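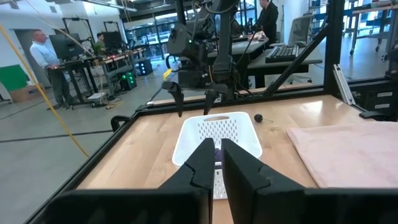

Table cell with both arms mounted, seen from the wrist of the first arm, with a basket and a folded towel on the work surface.

Fitting and Aligning a Wrist Camera on a Two-Arm Table Cell
Shared Workshop Guidance, Cetmont. Prepared by Frauke Petersen and Radek Hudec. Revised in May.

Scope
This guide applies to members who are building a table cell in the shared workshop or at home, using a wooden top, a black aluminium extrusion frame and two small arms with two-fingered grippers. It covers the mounting of a small camera on the wrist, the routing of its cable and the checks required before the arm is moved under power. It does not cover the building of the frame, which is dealt with in the Gisitz frame notes.

Before starting
Members should have completed the workshop induction. The arm must be bolted to the frame and must pass the free movement check with its power off. Work on the wrist is to be carried out by two persons, one of whom remains at the stop button whenever the supply is on.

The following items are needed:
Camera bracket, Rovitz pattern, left or right hand
Camera and cable, 2 m
Four M3 screws, 8 mm, with washers
Hex keys, 2 mm and 2.5 mm
Reusable cable ties
A light-coloured open basket and one small object of a contrasting colour

Step 1. Park the arm
Bring the arm to its service position and switch off the supply. Support the forearm by hand while the brakes are tested. An arm that sinks when released must be reported to the duty technician and left off until it has been inspected.

Step 2. Fix the bracket
Place the bracket against the wrist housing with the slotted side facing the fingers. Insert all four screws loosely before tightening any of them, then tighten in a diagonal order. Thread lock should not be used at this stage, as the bracket will be moved again in Step 5.

Step 3. Route the cable
Turn the wrist by hand to each end of its travel and leave enough slack for both positions. Tie the cable at the wrist, at the elbow and at the base. Ties should hold the cable without pinching it. Members who have used the Janevski printed clips in place of ties may continue to do so, provided that the clips are checked monthly for cracks.

Step 4. Check the view
Connect the camera and open the preview. Place the basket in the middle of the table with the small object inside it. Both fingers should be visible, entering from the lower edge and drawing together towards the basket, with a narrow gap between them. The near rim of the basket should be in view. The fingers may hide part of the object; this is acceptable if the remainder can be made out.

A view that includes the far rail of the frame is preferred, as the rail gives a straight line against which any tilt may be judged.

Step 5. Correct the tilt
Loosen the screws by half a turn and rotate the bracket until the far rail lies level in the preview. Tighten again in the same diagonal order and repeat Step 4. Once the view is satisfactory, remove the screws singly, apply thread lock and refit them. Allow the full curing time stated on the bottle.

Step 6. First movement under power
Clear hands, tools and loose cloth from the reach of both arms. Set the speed limit to 7 per cent. Raise the arm, turn the wrist to each end of its travel and return to the service position. The second arm is to remain parked above the table during this test. Stop at once if the cable draws tight or the preview flickers.

Records
Enter the bracket side, the camera port and the initials of both persons on form 671, kept with the cell log. Settings files are to be saved under the cell number and not under a member's name.

Known faults
A preview that freezes when the elbow bends is usually caused by a tie fastened too tightly at that joint. A blurred view of the fingers with a sharp background indicates that the lens needs refocusing at the distance of the fingertips. Bright windows behind the cell may darken the table in the preview; fix the exposure by hand with the basket in place.

Enquiries about brackets should be addressed to Janka Krajčí. Requests for induction are handled by Despina Marinescu at the front desk.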